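Subject: Re: [grippers-l] paddle vs. forked jaws for needle handoff, and the wrist view
List: grippers-l
Time: 16:42

Replying inline. Two views from the suturing bench in January, since the question about jaw geometry is easier to answer with something to look at.

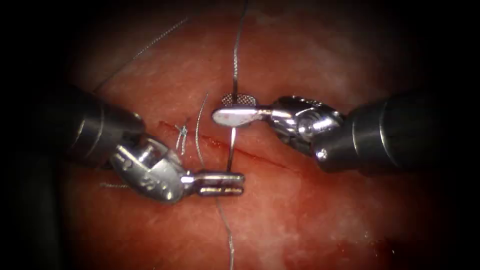
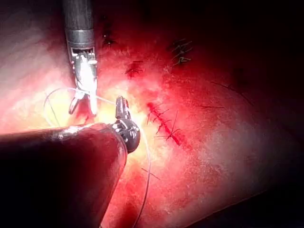
First: overview camera, needle between the paddle jaw (right) and the forked driver (left). Second: wrist camera, needle in the jaws of the upper instrument.

> We are on the Durateck controller with the stock forked drivers on
> both arms. Regrasp fails more often than we would like, mostly with
> the needle rolling in the jaw. Has anyone tried a wide jaw on the
> receiving side? Also, is the wrist camera worth the cabling, or is
> the overview enough?

Yes to the wide jaw, with conditions. We ran 76 handoffs with forked drivers on both sides and logged 19 drops or rolls past tolerance. With the paddle on one arm the rolls mostly went away. The crosshatch on the inner face does the work. Width by itself did not help when we tried a smooth insert from Cellusstead.

The cost is access. The paddle needs more clearance over the tissue, so we keep it high and bring the forked tip in low. If your planner assumes symmetric approach volumes you will have to change that. Ours did, and the first version put the paddle into the pad.

> Is the wrist camera worth the cabling

For thread tracking, yes. The overview gives you a clean needle pose, but a pale thread on a mottled surface drops out of the segmentation wherever it lies flat. The wrist view picks up loops the overview loses. Two problems with it:

1. Glare. Fixed exposure burns out the metal at the jaw tip. We lock exposure on the tissue and take tip position from the encoders.
2. Occlusion. The near shaft takes up the bottom left corner at close range. Mask it statically or the tracker will latch onto the highlights along its upper rim.

The annotated set is 1,916 image pairs at present. We stop at 3,000. Labels are needle, thread, jaw and knot. Cut tails go in with the knot, which I now think was a mistake, as a loose tail lying away from the seam has no class of its own.

I have not tested any of this on the Durateck. We use the Yatsenko board, and its wrist cable compensation is different enough that I would not carry our grip force settings over. Start low and step up until the roll stops.

If you have logs from the failed regrasps, jaw angle against time would be the useful plot. Please post to the list and not to me directly.

--
Dasavska bench group, instrument test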